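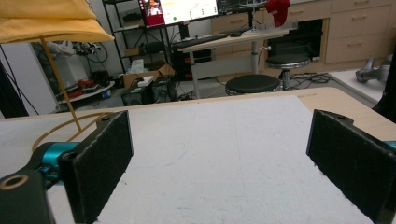

Home Open calls Residencies Visit Contact

2 min read

Paper and board artists wanted for a group show at Lurier

Lurier is looking for artists who work in paper, card or board to take part in a group show opening in October. Cut, folded, scored, drawn and built work is all welcome. Framed photographs and digital prints are outside this call.

We will choose nine artists. Each gets a fee of $1,092, paid in two parts, and help with installation. The gallery has 2,124 square feet of floor and very little wall, so tell us if your piece can stand on its own or hang from the ceiling.

You can apply if you are 18 or older and can deliver work to the gallery yourself. Students may apply. Past exhibitors should wait a year.

Send one PDF with:
- up to 13 images of finished work
- a half-page note on what you would like to show
- sizes, weights and any power needs

Applications close at 5 p.m. on the last day of the month. Late files will not be opened. Questions about access or shipping go to Obaidul Fakir at the front desk.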